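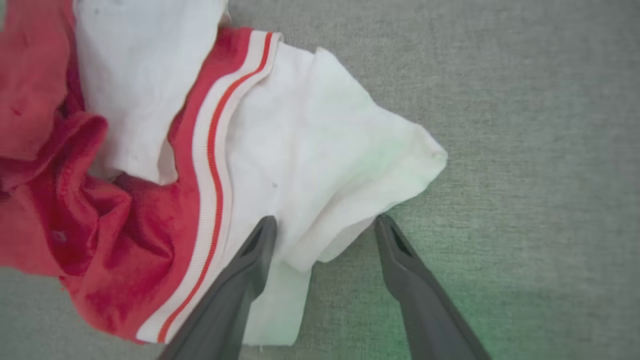
Divico Bradlow, cubierta textil para mesa de doblar. Reseña tras un mes de uso

Compré la Bradlow en agosto con pocas esperanzas. Ya tuve otra cubierta de este tipo, de una marca que ni recuerdo, y acabó de trapo en el maletero. La idea es siempre la misma: una superficie de tela gris, firme, sobre la que se extiende la ropa para doblarla sin que resbale. El catálogo de Divico lo llama «sistema de plegado doméstico». Es una tela, y conviene saberlo antes de pagar.

Empiezo por lo bueno, que lo hay. Una camiseta blanca de algodón se queda donde se la deja. Sobre la formica de la cocina, en cuanto se tira de una manga, se va detrás la prenda entera; en la Bradlow se puede alisar una mitad y luego la otra sin perseguirla por el tablero. Con las camisetas de deporte, esas de tejido fino y ribete a rayas, se nota todavía más. El canalé del ribete siempre quiere enroscarse, y con un poco de agarre por debajo se deja poner recto a la primera. Bueno, a la segunda.

El color me parece bien elegido. Sobre gris se ve todo: lo blanco, lo rojo, un hilo suelto, una mancha que había sobrevivido al lavado. También se ve la pelusa, claro, y de eso el folleto no dice una palabra. Después de doblar una colada de toallas hay que pasar el cepillo o resignarse a que la siguiente camisa oscura se lleve el recuerdo puesto.

Ahora las pegas. El folleto promete un tejido «antiarrugas». No entiendo qué quiere decir eso aplicado a una superficie. La ropa que llega arrugada sigue arrugada, y un montón de prendas blancas y rojas echado de cualquier manera encima de la Bradlow tiene el mismo aspecto que echado encima de la cama. La tela no plancha. Si alguien la compra pensando que va a ahorrarse la plancha, que guarde el recibo.
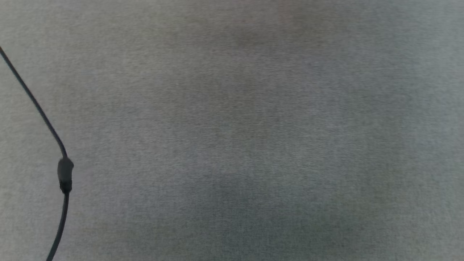
Segunda pega, la textura. Es un tejido apretado, de grano fino, y al tacto recuerda al fieltro. Para algodón, perfecto. Para medias y para cualquier cosa delicada no me fío: a mí ya se me enganchó un pañuelo, y desde entonces lo fino lo doblo sobre una sábana. Tampoco lleva ninguna marca que sirva de guía. La Henriques, que es su competencia directa, trae unas líneas impresas para centrar la prenda, y aunque al principio me parecieron una tontería reconozco que para las camisas las he echado de menos.

El tamaño, en cambio, es generoso. Cabe una camiseta de adulto extendida y sobra sitio para dejar al lado lo que espera turno. Lo que no cabe es una sábana bajera, pero las sábanas bajeras no caben en ninguna parte y no se lo voy a cargar a Divico.

Sobre la limpieza: paño húmedo y jabón neutro, según las instrucciones. Lo he hecho dos veces. La primera quedó bien. La segunda dejó un cerco más oscuro que tardó varios días en irse – y según con qué luz aún me parece verlo. En la tienda de Vullcombe donde la compré me dijeron que había frotado demasiado. Puede ser. El folleto no explica cuánto es demasiado. 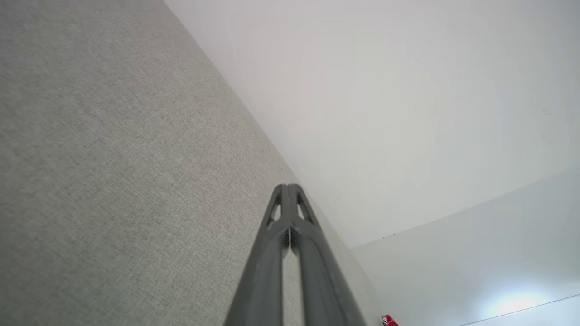

El canto merece un párrafo, porque es donde se estropean estas cosas. La anterior empezó a deshilacharse por una esquina y ya no hubo forma de pararlo. En la Bradlow el borde sigue recto después de un mes, sin hilos sueltos, y eso me ha sorprendido para bien. Un mes es poco, de todos modos. Volveré a mirarlo en Navidad.

Queda el precio. No es barata para lo que es, y un retal de fieltro grueso bien estirado haría el mismo trabajo nueve de cada diez veces. Si se dobla mucha ropa y la mesa de casa es resbaladiza, puede compensar. Si no, la cama sigue siendo gratis.

Puntuación: 3 sobre 5.

Septiembre de 1999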